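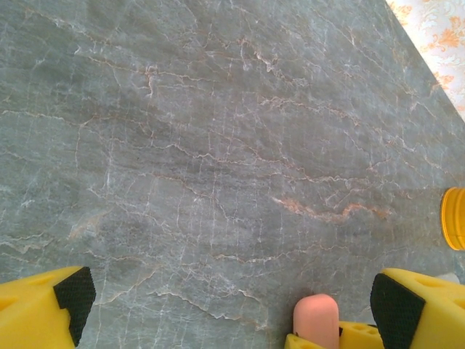 # Häufige Fragen rund um Traueranzeige und Nachruf

Wir vom Gedenkportal Larnside bekommen jeden Tag Post von Familien, die gerade ganz andere Sorgen haben als Zeilenlängen und Annahmeschluss. Deshalb haben wir hier zusammengetragen, was am häufigsten gefragt wird. Lesen Sie in Ruhe, und wenn etwas offen bleibt, schreiben Sie uns bitte einfach, gern auch ungeordnet!

## Was ist der Unterschied zwischen Traueranzeige und Nachruf?

Die Anzeige teilt mit, dass jemand gestorben ist und wann die Trauerfeier stattfindet. Ein Nachruf erzählt ein wenig mehr: wo jemand aufgewachsen ist, was er gelernt hat, wen er geliebt hat und womit er seine Sonntage verbrachte. Viele Familien schalten zuerst die Anzeige und lassen sich mit dem Nachruf Zeit, und das ist völlig in Ordnung.

## Wie lang darf der Text sein?

Im Portal so lang, wie Sie mögen. Für die gedruckte Beilage haben wir 55 Zeilen Platz, das ist mehr, als man zunächst denkt. Sollte Ihr Text länger geraten, kürzen wir nie auf eigene Faust, sondern schicken Ihnen einen Vorschlag.

## Bis wann muss ich alles einreichen?

Bis 17 Uhr, dann steht der Text am nächsten Morgen online. Für die Beilage brauchen wir ihn fünf Werktage vorher. Rund um Allerheiligen wird es bei uns recht voll, melden Sie sich für Gedenkanzeigen also am besten schon im Oktober.

## Müssen alle Angehörigen genannt werden?

Nein, eine Pflicht gibt es nicht. Üblich sind Ehepartner, Kinder, Enkel und Geschwister, dazu oft die bereits Verstorbenen. Bei Patchworkfamilien hilft es erfahrungsgemäß sehr, die Liste vorher einmal herumzuschicken (wir haben schon manche Tante nachgetragen, und auch das geht ohne Weiteres).

## Kann ich um Spenden statt Blumen bitten?

Ja, gern. Schreiben Sie uns den genauen Namen der Organisation, die Bankverbindung und das Stichwort dazu. Bitte fragen Sie dort vorher kurz nach, damit die Spenden auch richtig zugeordnet werden.

## Was kostet das?

Der Eintrag im Portal ist sechs Monate lang kostenlos. Danach können Sie ihn verlängern oder als Datei sichern. Den Preis für den Druck nennen wir Ihnen, sobald der Text vorliegt.

## Ich habe einen Fehler entdeckt. Was nun?

Keine Sorge, das passiert wirklich oft. Online ändern wir Namen und Daten innerhalb von 2 Stunden während der Bürozeiten. In der Beilage geht es bis zur Druckfreigabe.

## Wer kann ins Kondolenzbuch schreiben?

Jeder, der den Link hat. Auf Wunsch lesen wir die Einträge vorab oder schließen das Buch ganz. Das stellen Sie beim Anlegen unter »Sichtbarkeit« ein, und Sie können es jederzeit wieder ändern.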